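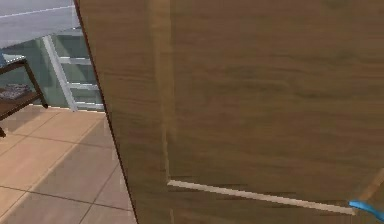

I spent most of October collecting examples for a household robot, all of them in simulation, and I've come away with a grudge against the big round number. Everybody asks how many episodes you have. Our target at Pumerby was 2,000, and I got there, and I was pretty pleased with myself (there was cake!) until I sat down and watched a bunch of them back to back.

They were so samey! I'd driven the gripper the same way every time, with the same lazy approach from the right, and 400 of my door runs could have been one run with the clock changed.
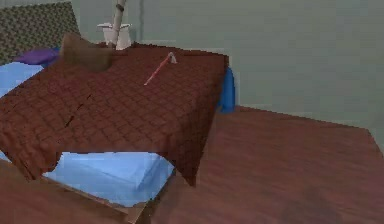 So I threw out a huge pile and kept 201 door runs, mostly the awkward ones. The ones where I came in too low, or stopped and backed off and tried again. I think a learner gets more from watching me fix a bad approach than from one more smooth pass, and I'd love to see more teams say so when they share their data.

The other thing I'd fight for is dull rooms. My friends at Rindstead like every simulated bedroom stuffed with clutter, and sure, clutter matters, but real homes have long stretches of bare wall and floor too. A robot has to cope with looking at not much.

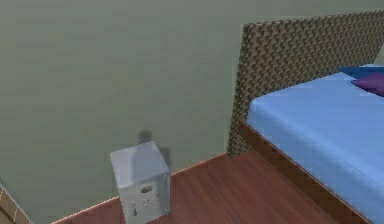 A quiet corner of the simulated bedroom, with the gray box by the wall.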